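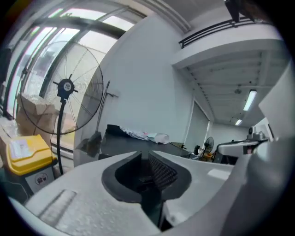

Braltbridge, August

Project report: Keeping upstairs bedrooms cooler at night without air conditioning
Vilja Koivisto and Geert Stevens

Why we picked this

Both of us rent rooms on the top floor. Both of us slept badly all of July. Neither landlord will put in AC, and window units aren't allowed on the street side of my building (Vilja's). So the question was simple: what can a renter do with a window, a fan and some cheap fabric? We left out anything that needs drilling or a permit.

Background

Short version of the reading. A top floor room gets heat from two places, the glass during the day and the roof most of the evening. The roof part is slow. Attic insulation holds heat out in the morning but by late afternoon the ceiling is warm and it keeps giving off heat well after dark. That's why a room can feel worse at ten at night than at four in the afternoon, even when it's nice outside.

Moving air doesn't cool a room by itself. It cools people, by helping sweat dry. To cool the room you have to swap the inside air for outside air, and that only works once outside is cooler than inside. Sounds obvious, but we both had our windows wide open at noon before we started this.

What we did

Two bedrooms, 7 nights in each. Same kind of thermometer in both, on a shelf at bed height, away from the window. Written down by hand at bedtime and again on waking up. We tried:

Windows open all day and all night (what we did before)
Windows and blinds shut until sunset, then open
Same, plus a fan set near the window blowing out
Same, plus the bedroom door open and a second window open across the hall

Geert's room faces west. Mine faces north and has a tree. So the rooms can't be compared with each other, only with themselves. We should of picked two rooms on the same side but there wasn't one.

What we found

Shutting everything in the daytime made the biggest difference in Geert's room. Late sun comes straight in there and the blinds stopped a lot of it. In the north room it hardly mattered. I was annoyed because I sat in the dark for nothing.

Fan blowing out beat fan blowing in, in both rooms, but only with the door open. With the door closed the fan has nowhere to pull from and just stirs the same air around. The last setup, with the hall window, was the best on every night we tried it. The catch is noise. The hall window at Geert's is over the bike racks and people come home late.

Tuesday was windy and we got the lowest morning reading of the whole project. We kept it in the notes but didn't use it to compare setups, not fair to the others.

Wet sheet over the window: tried it once, hated it. Room felt damp, sheet dripped on the floor. Not repeated, so no result.

Blinds

Geert's blinds are the thin pull down kind. He also hung a white cotton sheet between the blind and the glass for the last 2 days. Seemed to help but 2 days is not enough to say. Outside shades are supposed to work much better than inside ones as the heat never gets through the glass. Renters mostly can't put those up – we asked, both said no.

Problems

Forgot to write down the morning reading once each.
Weather changed in the middle, so the later setups had slightly cooler evenings. Might make them look better than they are.
Opening time drifted. Supposed to be sunset, some nights it was whenever we got home.
No humidity readings. Would add these next time.
Thermometer in my room got moved by a roomate, put back the same evening.

What we would tell a renter

Close up in the morning before it warms up outside. Check the outdoor temperature before opening anything. Open two windows on different sides if the layout allows it, with the inside doors propped so they don't slam. Fan at the window facing out, then turn it toward the bed when you lie down if you still feel hot.

Next steps

We want to run it again in a ground floor room and see how much of this is really the roof. Geert also wants to log every hour and not just twice a night. Raw readings are in the appendix, handwriting is his.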